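Linen notes: white sheets and flat covers

Dovcombe housekeeping newsletter, 28/05/2022

The linen section has had several queries about white and pale grey covers that come out of the cupboard creased. Most creasing in plain cotton is set in the dryer or in the pile, and a few small changes to handling will reduce it.

Take sheets out of the dryer while they are still slightly damp, at 60 per cent of the full cycle on the Dristard machines. Shake each one from the short hem and lay it over the table before folding. A long diagonal crease usually means the cloth was pulled from one corner. Lift the nearest edge, let air in under the fabric and lower it again.
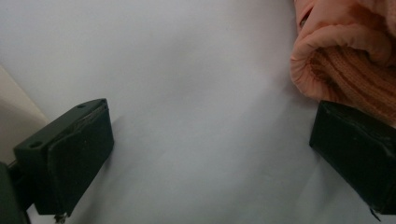
Smooth from the centre outwards with the flat of the hand. Pulling at the hems stretches the selvedge and leaves the middle slack, and the fold will then be out of square. For double sizes, two people should hold opposite hems at the same height.

Colour is a separate matter. White cotton looks blue or grey depending on the light, so compare a suspect sheet with a new one under the same lamp before sending it for rewashing. Murray McIntyre keeps a Flirkska reference sheet in the linen room for this purpose. Please return it unfolded on the rail.

Stacks should be no more than 12 sheets high. Anything taller presses the lower folds into hard lines that need ironing to remove. 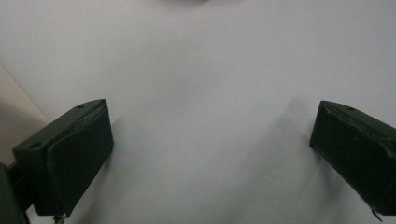
Stock and orders

The last count gave 1,770 flat sheets across all sizes. The Dhillon order is due in July and will replace the oldest singles. Worn sheets can go in the rag bin once the laundry tag has been cut off and the number entered in the book.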